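Plumov updates folding guidelines for knit garments

Jun 30, 2025 – Textile care firm Plumov has released a revised set of folding guidelines for knit garments, replacing the version its laundry customers have used for 4 years. The new text applies to T-shirts, light sweatshirts and other soft items that are folded flat and stacked.

The main change is in the order of the steps. Garments are now spread out fully and smoothed from the collar down before the first fold is made. In the old version the sleeves were turned in first, which left a ridge under the collar on thinner fabrics. The finished fold is still a rectangle, with the collar on the outside of the stack.
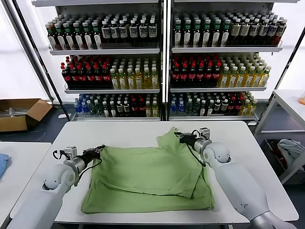 A light green garment on a white table, partly folded.

"The collar is where most refolds start," said Caoimhe Brennan, who edited the guidelines. "If the fabric is bunched there, every crease below it will run off at an angle."

Table surfaces are covered as well. Plumov recommends a smooth, pale top with no seams, and a depth that lets the garment lie flat – an overhang at the front edge is allowed during the first fold only.

The guidelines were tried out on 3,000 garments at the Dondberg laundry, where Darragh Ní Bhriain manages the finishing room. Items with prints or raised lettering were left out of the trial and will be handled in a separate section, due in September.

The current edition runs to 5 pages and is free to existing customers.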